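Virnthorpe Phone Charging - Slip and Stall Subset

Maintainer: Lovisa Halvorsen
Version: June release
Episodes: 94
Tags: bimanual, failure cases, phone handling, cables

We love this subset, and it's made entirely of episodes where things went wrong! The task is simple to say: pick up a phone with two arms, plug in the charging cable, lay the phone back on the table. The full Virnthorpe set has 1000 episodes, and these 94 are the ones stopped by the operator or by the torque limit.
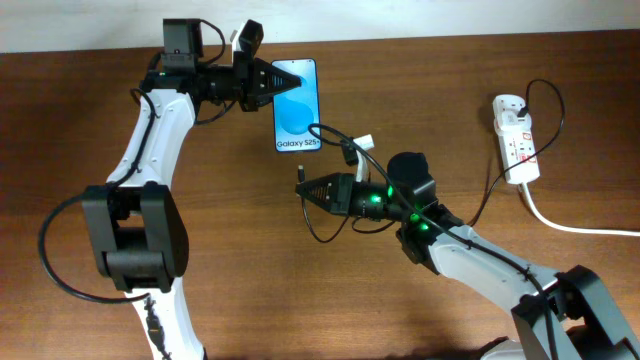 Most stops come from the cable. It pulls on the phone while one arm is trying to hold it steady, the grip creeps, and the wrist servo pushes harder until the limit trips. We lowered that limit after the first 8 stalls, so early episodes run a bit longer before they cut out. Please keep them separate if you train a stall detector (see the field limit_version).

Labels

stop_cause: slip, stall, snag, operator
stop_time: seconds from episode start
limit_version: 1 or 2 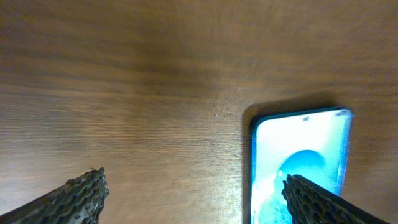 Regrasping is the part we'd most like help with. Festov, our baseline policy, tends to close on where it expects the phone to be, and that's a real risk to the glass. Wrist views are great for catching it early - with the phone lying to the right of the gap and one finger over the lit screen, closing should be blocked. Hamdy, the small checker model in /tools, does this from a single wrist image and still misses 4 of our test cases.

Known issues

Glare on the tabletop confuses Hamdy.
Episodes marked operator have no torque log after the stop.

Fixes and new stop labels are very welcome. Send them to Lovisa through the Edia tracker.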